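作業室の手引き　書類とフォルダーを双腕で扱うときの準備と記録

Jinholm研究所　作業室運用担当

本ページは、双腕ロボットによる書類整理の試行を行う利用者に向けて、作業台の整え方、紙とフォルダーの選び方、記録の付け方をまとめたものです。内容は、当研究所がDedell計画の中で実施した354回の試行と、その後の見直しに基づいています。装置の起動手順および非常停止の扱いは別冊「作業室利用規程」に定めていますので、本ページと併せて必ず参照してください。

1. 対象とする作業

対象は、二つ折りの書類フォルダーを開く、紙を左右の面に置く、紙の端をそろえる、フォルダーを閉じる、という一連の動作です。人の手であればほとんど意識せずに済む動作ですが、二本指のグリッパーで行う場合には、紙の浮き、折り目の戻り、指先と台のすき間といった小さな条件が結果を大きく左右します。

Dedell計画では、人が操作した動作を記録し、それを手本として方策を学習させる模倣学習の方法を採りました。この方法では、手本のばらつきがそのまま学習結果のばらつきとして現れます。計画の初期には、操作者の熟練度が成否を決めるものと想定していました。しかし記録を整理した結果、操作者間の差よりも、作業台の準備の差のほうが成功率に強く関係していました。以下の各項は、この知見を日常の準備に落とし込んだものです。

2. 作業台の整え方

(1) 台面を拭く
試行を始める前に、乾いた布で台面全体を一方向に拭きます。紙粉が残っていると紙がすべりやすくなり、指先で押さえたときの動きが変わります。アルコールを用いた場合は、完全に乾いてから紙を置いてください。

(2) フォルダーの初期位置を決める
フォルダーは、両腕の可動範囲が重なる領域に、折り目が操作者から見て縦になるように置きます。基準位置からのずれは20ミリ以内とします。角度については、厳密に合わせる必要はありません。むしろ、わずかに回した配置を手本に含めておくことを推奨します。毎回同じ角度で記録した手本だけを用いると、本番で少し傾いただけでも指先が紙の端を捉えられなくなる傾向がありました。

(3) 基準位置の印は台面に付けない
基準位置を示すためにテープを台面に貼ると、カメラ画像に映り込み、方策がフォルダーよりもテープを手がかりにしてしまうことがあります。位置合わせには厚紙の当て板を使い、配置を終えたら台から下ろします。

(4) ケーブルの余裕を確かめる
肩の外側と手首の上でケーブルが弧を描き、引っ張られていないことを、両腕を最も伸ばした姿勢と最も縮めた姿勢の両方で確認します。結束バンドを締めすぎると、手首を回したときに余裕がなくなります。ベースの下へ垂れるケーブルは、配線の接続部に力がかからない長さにしてください。

(5) 指先を点検する
指先の表面に紙粉や糊が付いていないかを目で見て確かめます。摩耗や欠けがある場合は左右とも同時に交換します。片側だけを新しくすると、同じ指令値でも左右で押さえ方に差が生じ、その差が手本に残ります。
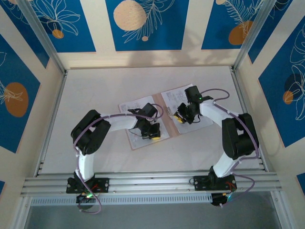
開いたフォルダーの左右の面に、両腕の先端を寄せた状態

3. 紙とフォルダーの選び方

フォルダーは、開いたときに平らになるものを用います。新品は折り目の戻りが強く、片側を離すと自然に起き上がることがあります。使用前に手で数回開閉し、しばらく開いたまま重しを載せておくと安定します。紙製のフォルダーは湿度の影響を受けやすいため、梅雨の時期は作業室に半日置いてから使ってください。

紙は、印刷済みの書類を用いることを標準とします。白紙だけで手本を集めると、印刷のある紙に対して動作が乱れる例がありました。白い台面に白い紙を直接置いた場合、画像では紙の輪郭がほとんど判別できません。印刷の図や文字は、こうした条件で紙の位置を推定する助けになります。ただし、個人情報や契約内容を含む書類は試行に使用できません。不要になった図面や取扱説明書の控えなど、公開して差し支えのないものを選び、作業室の棚にある青い箱から取り出してください。

綴じ具やクリップが付いたフォルダーを使うときは、綴じ具の位置を記録票に記入します。金属部分に指先が当たると、力の推定値が急に変わり、そこで動作が止まることがあります。手本を操作する際は、折り目の近くで指先を一度止め、真上から下ろすようにします。横から滑り込ませる動作は、見た目には速くても再現性に乏しく、除外した21回の記録の多くに共通していました。

色付きの紙を重ねるときは、白い紙と同じ日にまとめて記録してください。日を分けると、照明や紙の反りの違いと色の違いを区別できなくなります。

4. 手本の操作

手本の操作では、次の順序を守ります。

まず、両腕を初期姿勢に戻し、指を開いた状態で静止させます。次に、一方の腕でフォルダーまたは紙の一部を軽く押さえ、もう一方の腕で紙の端に触れます。両腕を同時に動かし始めることは避け、必ずどちらか一方が先に動く形にそろえます。先に動く腕は試行の組ごとに固定し、組の途中で入れ替えないでください。

紙の端をそろえる動作では、指先で紙を台に押し付けたまま引くと、紙がたわんで折れ跡が付きます。押さえる腕は紙の中ほど、動かす腕は端の近くに置き、動かす距離は短く区切ります。一度で合わせようとせず、途中で手を離して紙の状態を画面で確認する間を設けると、学習後の方策にも同じ確認の間が現れ、失敗からの立て直しがしやすくなりました。

両腕の先端が近づく場面では、衝突を避けるために片方を高い位置に保ちます。先端どうしの間隔が狭いまま双方を下げる操作は、熟練者であっても行わないでください。

操作を誤ったときは、その場で記録を止めずに、可能な範囲で立て直してから終了します。立て直しを含む手本は、別の区分として保存します。Dedell計画では、立て直しを含む手本を加えて学習させた方策のほうが、円滑な手本だけを用いた方策よりも、紙がずれた状態から作業を続けられる場面が多くなりました。一方で、立て直しの割合が高すぎると、不要な持ち直しを繰り返す動作が見られました。適切な配合については現在も検討を続けており、本ページでは数値を示しません。 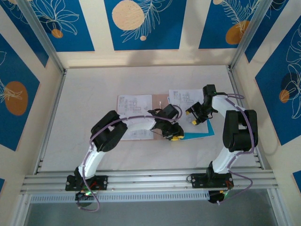
5. 試行ごとの復元

一回の試行が終わったら、次の試行の前に台の上を初期状態へ戻します。復元を急ぐと、前の試行の終わりの形がそのまま次の始まりに混ざり、記録票に書かれた条件と実際の条件が食い違います。復元は次の要領で行います。

・両腕が初期姿勢に戻り、操作権が解除されていることを表示で確認する。
・紙をすべて取り出し、折れ跡のあるものは廃棄箱に入れる。
・フォルダーを閉じ、裏返して反りを見る。反りが目立つときは予備と交換する。
・当て板を使ってフォルダーを基準位置に置き、開始姿勢の指定に従って開く。
・紙を置き、当て板を下ろし、操作者が画面上で配置を確認する。

開始姿勢は、閉じた状態、半開きの状態、開いた状態の3種類です。組の中で順に入れ替え、同じ姿勢が続かないようにします。半開きの状態は時間とともに角度が変わるため、配置後は速やかに記録を開始してください。

腕の可動範囲に手を入れる作業は、操作者以外の一名が担当します。操作者は復元が終わるまで操作装置から手を離しておきます。

6. 照明と背景

窓からの光は、午前と午後で台面の明るさを大きく変えます。記録中はブラインドを閉じ、天井灯のみを使用します。印刷面に光沢のある紙は反射により文字や図が白く飛ぶことがあり、固定カメラの画像で紙の端が読み取れるかどうかを事前に確認します。

作業台を囲む背景板には、植物柄などの模様が入ったものと無地のものがあります。背景板の柄は組ごとに記録票へ記入し、試行の途中で交換しないでください。模様のある背景で集めた手本は、無地の背景に移しても性能の低下が小さいという結果を得ています。逆の組み合わせでは低下が認められたため、手本の収集は模様のある背景で行うことを原則としています。

7. 記録票の書き方

記録票には、フォルダーの種類、紙の枚数、綴じ具の有無と位置、開始姿勢、先に動く腕、背景板の柄、操作者の符号を記入します。操作者の氏名は記入しません。成否の判定は操作者本人を避け、別の者が終了時の画像を見て行います。

成功の条件は、紙がフォルダーの縁からはみ出していないこと、新たな折れ跡がないこと、両腕が書類から離れていることとします。いずれかを満たさないものは失敗とし、理由を自由記述で残します。「滑った」「ずれた」といった一語のみの記述は、後の分析に使えません。どちらの腕がどの位置に触れているときに生じたかを、短い文で書いてください。

動作の区切りには、Whitfield方式の区分表を用います。接近、接触、保持、移動、解放のいずれに当たるか迷う区間は「保留」とし、判定会で決定します。区分を急いで決める必要はありません。354回の試行の見直しでは、保留とした区間を後から検討したことで、指先が紙に触れているように見えて実際には浮いていた例が複数見つかりました。これらは主として固定カメラの画像だけで判定していたもので、手首の高さの記録と照合する手順は、この見直しの後に追加されたものです。

8. 除外の基準

次の記録は学習に用いません。装置の通信が途切れたもの、復元の不備により条件が記録票と一致しないもの、操作者が途中で交代したものです。除外した21回については、データを削除せず、理由とともに別の領域に保管しています。失敗に終わったという理由だけで記録を除外することは認めていません。

除外の申請は、試行を行った当日の18時までに提出してください。期限を過ぎたものは通常の記録として扱い、次の判定会で改めて審議します。

9. 片付け

使用後は両腕を休止姿勢に戻し、電源を切る前に制御部の表示灯を確認します。フォルダーは平らにして棚に戻し、立てかけて保管しないでください。紙はクリップを外してから種類別に分けます。ケーブルに触れる必要があるときは電源を切ってから行い、留め具の緩みを見つけた場合は、自分で締め直さずに運用担当へ連絡してください。

作業室の予約枠は次の利用者に引き継がれます。台面を拭き、当て板を所定の引き出しに戻した時点で、使用終了とします。

なお、第3項の紙の選び方と第6項の背景板に関する記載は、5月に改訂したものです。旧版の印刷物が手元にある場合は、本ページの内容を優先してください。

関連項目
・双腕作業台の日常点検表
・薄いものをつかむ：布、封筒、クリアファイルの扱い
・Whitfield方式による動作区分の手引き
・Lidow工作室との共同利用に関する案内
・指先部品の交換と保管
・Dedell計画　試行記録の閲覧申請

最近更新されたページ
・作業室利用規程（改訂）
・背景板の貸出と返却
・記録票の様式と記入例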